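Brestau opens its Veltell demonstration sets to everyone

Skenden, 2025-02-08

We've been sitting on this news for a while and I'm so glad I finally get to write it up. Starting today, Brestau is releasing the first part of Veltell, our collection of tasks that people have shown to a robot arm by remote control. It holds 2,000 demonstrations, it's free to download, and you don't need to fill in a form or talk to me first (though you can, I like mail).

A bit of background for those of you who don't follow our little corner of the world. I run the teaching side at Brestau. My job is to sit down with a pair of hand controls, watch the view from the arm's wrist, and do a chore through the arm until I've got a clean recording of it. Then I do it again with everything turned a few degrees. The recordings go to the people who train the control software, and they tell me which ones are useful. They are not always polite about it.

The first release is all about flat things with edges. Boards, panels, lids, trays, that kind of stuff. I picked them myself and I've regretted it more than once! A flat board sounds easy until you try to bring two stiff fingers up to the corner of one through a controller, with no feeling in your own fingertips to help you. You have to judge it all by eye. New operators come in too fast, nearly every one of them, and I did too. 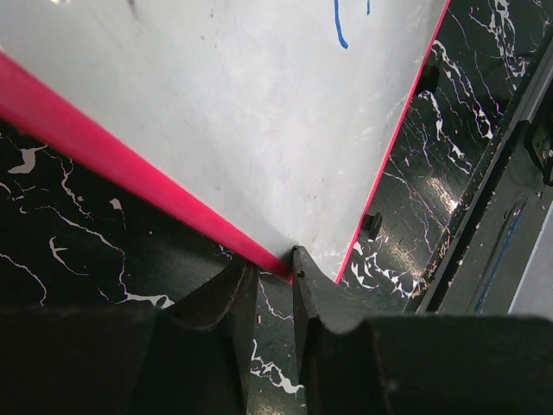 Fingers on either side of the board's corner, as seen from the wrist.

We kept the slow bits in. That was a long argument in our office, and I was on the winning side of it, so forgive me if I go on. A lot of recordings get trimmed down to the good part, the moment when the thing gets held or moved. I wanted the approach left whole, with the hesitations and the small corrections, because that's where a person is deciding something. If my hand drifts left and I bring it back, I want the software to see me bring it back. The trimming can be done later by anyone who disagrees with me, and the files come with markers so you can cut wherever you like.

We also left the work surfaces the way they are. Black marble pattern, shiny spots, scuffs on the board, old marker strokes, all of it. One early tester asked if we could redo a batch on a plain gray mat. We said no, very nicely. Kitchens and workshops have glare in them, and a robot that has only ever met a gray mat is going to have a rough first day.

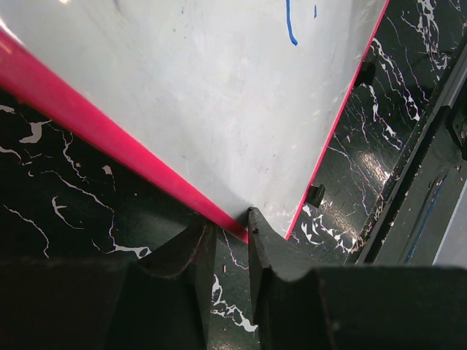 By the Brestau teaching desk

What do you get in the download? Each demonstration has the wrist view, the positions of the arm and fingers, what the operator's controls were doing at the time, and a short written note on the task. The notes are mine for the most part, so expect things like "corner first, then ease in" and the odd grumble. Failed attempts are there too, in their own folder and labeled as failed. Please do use them, they took just as long to make as the others.

The hand controls we use are called Ndlovu, and the plans for those go up with the data. They're built from ordinary parts and the grip is sized so that people with small hands (hello) can work a full session without cramping. A session for us is 30 minutes, then a break, and I'm strict about that. Tired operators make sloppy demonstrations, and the software learns sloppy just as happily as it learns neat.

The second part of Veltell comes out in March and brings the total to almost 4,000. That one adds guiding by hand, where the operator takes hold of the arm itself and walks it through the job. It's a very different feel - heavier, more direct, a lot more fun to do in my opinion - and I've recorded some of the same tasks both ways so that people can compare the two. I have my own guess about which works better for corners, but I'll keep it to myself until other teams have had a go.

We're also looking for operators in Skenden. You don't need a technical background. Patience helps, and so does being okay with doing one small thing many times over. Training is paid and we start everyone on the flat boards, same as I did.

Veltell part one, the Ndlovu plans and the operator job listing are all on the Brestau website now. Press questions and requests to come and try the controls can go to the press address on our contact page, and I'll answer them myself.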